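Subject: Re: [dikier-users] Planner release candidate: bimanual cushion placement
From: Rafia Mohmand
To: dikier-users list
Cc: Valtteri Pelkonen, Luminița Gavrilă

Dear colleagues,

Octavian Sârbu wrote:
> We have been running the October candidate of the Dikier planner on the
> soft goods tasks. Two questions before we move our own branch across.
> First, does the squeeze controller still close on a fixed width, or does
> it now follow the force estimate? With the old code our second hand
> arrives late and the cushion turns in the grip.
> Second, we see the perception node drop its target as soon as both hands
> are in front of it. Is there a supported way to keep the last good
> estimate alive?
> Octavian

Thank you for these questions. I am replying to the whole list, as two other groups have written to the maintainers on the same points. The answers below have been agreed with Valtteri Pelkonen, who looks after the controller, and with Luminița Gavrilă, who looks after perception.

1. Squeeze controller

The fixed width mode remains in the release, but it is no longer the default. The new default closes both hands together until the force estimate on each side reaches its set value, and then holds the distance between the palms. The two hands share one clock. If either side has not reached its value within 500 milliseconds of the other, the controller stops both and reports a grasp fault, and the planner decides whether to try again.

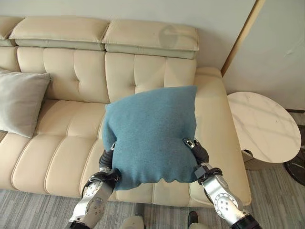 Sites that have tuned their own widths may keep them by setting the mode to "width" in the task file. We would ask them to test the new mode first. A width that suits a firm cushion is seldom right for a soft one, and the old code offered no means of telling the two apart.

The turning that Octavian describes has a separate cause. In the previous release the lift began when the first hand reported contact. It now begins only when both have done so and the report has held for 13 control cycles in succession. This figure may be changed, although we do not advise going below eight.

2. Keeping the target during occlusion

The perception node now separates two things that were previously stored as one: the pose of the object in the hands, and the pose of the place where it is to be put. The first is taken from the arm joints once the grasp is confirmed, with the camera used only to correct it. The second is fixed to the furniture model and is not cleared when the hands pass in front of it. The supported setting is "hold_last", and it applies to the place pose only.

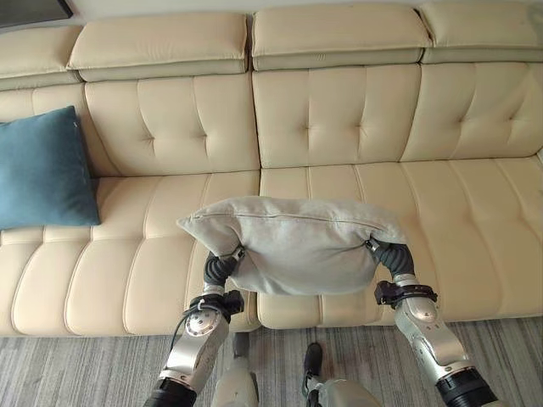

Deformation remains the weaker part of the estimate. The node fits a flat square with four corners, and a cushion held from both sides does not stay flat. The light grey one sags in the middle between the grippers, and its left corner stands out as a point while the right side is gathered into the grip. A fit made on all four corners will be pulled towards the loose one. Luminița has therefore added a weight for each corner, which falls as the corner comes nearer to a hand or as the local surface bends. In our replay set the mean corner error fell by around 13 per cent. The gain was smaller on cushions with a thick filling.

Users who train their own corner detector on Jestex exports should note that the label order has changed. Corners are now listed clockwise from the upper left as seen by the head camera. Older exports can be converted with the script in the tools directory.

3. Clearance near the end of the seat

Ovidiu Chiriac raised this matter in an earlier thread, and it is convenient to deal with it now. The planner used to treat a held cushion as a rigid box of fixed size. Near an armrest this led it either to refuse a safe path or to accept one in which the lower edge would drag. The held object is now given a soft margin, which may touch padded surfaces but not hard ones. Each item in the furniture model must carry one of these two labels. An item with no label is treated as hard.
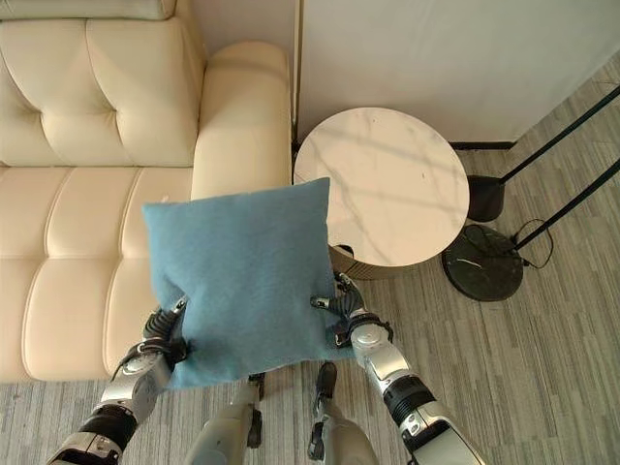
Blue cushion held in both hands at the armrest, with the marble-topped side table and the floor lamp to the right.

Thin objects need particular care. Poles and cables are poorly covered by the default voxel size, and we recommend that they be entered by hand as capsules. The Ardeleanu map editor can do this, and its files load without conversion. Those using the Rilleck format will need to run the import step again, as the padded and hard labels were not part of that format before.

4. Picking from the floor

This is the least settled part of the release and is marked as experimental. The planner places the hands on either side of the target, lowers them to the approach height, and checks the knees and feet against the full arm path before it closes. The leg check is new. It uses the measured joint angles and does not rely on the camera, so it continues to work when the head is tilted down steeply. We are still collecting results on low items that lean against furniture, where the upper edge is easily merged with whatever stands behind it.

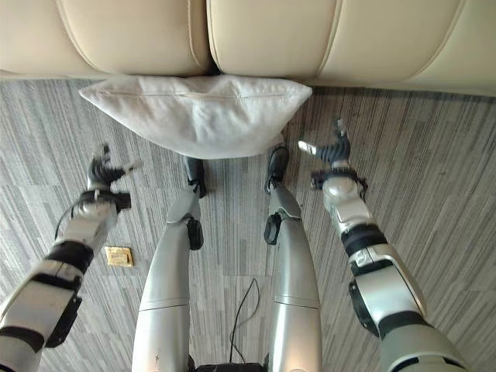
5. Steps for moving a branch across

a. Bring the task files up to date with the conversion script, and review the squeeze mode in each.

b. Label every item in the furniture model as padded or hard.

c. Run the replay tests. There are 87 in the present set. All should pass except those marked experimental, for which a warning is acceptable.

d. Run the hardware tests at reduced speed, with a person at the stop button throughout, before restoring normal limits.

Reports should be sent to this list with the planner log and the task file attached. Please do not send camera recordings to the list; Luminița will supply an upload address on request. Valtteri would also be glad to receive force logs from any site where the grasp fault appears more often than it did under the old code, including those where the second try succeeds.

Octavian, if your hands still arrive at different times with the shared clock enabled, please check first that both arm drivers are on the same release – a mismatch is accepted at start-up with only a single line in the log.

With kind regards,

Rafia Mohmand
for the Dikier maintainers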